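Zevska adds plates and cups to its Pastelero tableware range

For release in March

Homeware maker Zevska is adding to its Pastelero range of everyday tableware, with plates and cups that can be bought one at a time. The new pieces go on sale in March through Ilov shops and the Ilov website.

Pastelero was first sold as a boxed set. Shops passed on the same request again and again from customers who had broken a cup or wanted one more plate and did not want to buy a whole box. From March every piece will be sold singly, and the boxed set will stay on sale beside them.

The range now has 21 pieces in 3 sizes of plate, 2 of bowl and 1 of cup. Colours are kept few so that pieces bought at different times can share a table. Plates come in beige or white. Cups come in dark blue, beige or white, and the cup stands 83 mm high, the same as in the first set, so old and new will sit together on a shelf.

A first run of about 3000 cups has been made for the launch. Further runs will follow through the spring, and shops can place repeat orders from April.

Packing has changed too. Single plates are wrapped in paper and sent in a flat carton, and cups go in a small box with a card collar. Ilov will take back the cartons at its larger shops.

The beige plate and the dark blue cup are the two pieces Zevska expects most people to start with.

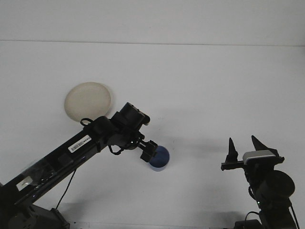 Ventura, which runs a group of cafés and has used the boxed set since last year, said that buying singly would make its life easier, as cups get broken far more often than plates and it had a cupboard full of spare bowls. It asked for a larger cup as well, and Zevska says one is being looked at for the autumn.

Shops that wish to stock the range can ask for a trade price list and samples. Orders placed before the end of February will be sent out first.

Ends

Notes to editors

Pastelero is a tableware range by Zevska. Samples for review are available on request from the Zevska press desk.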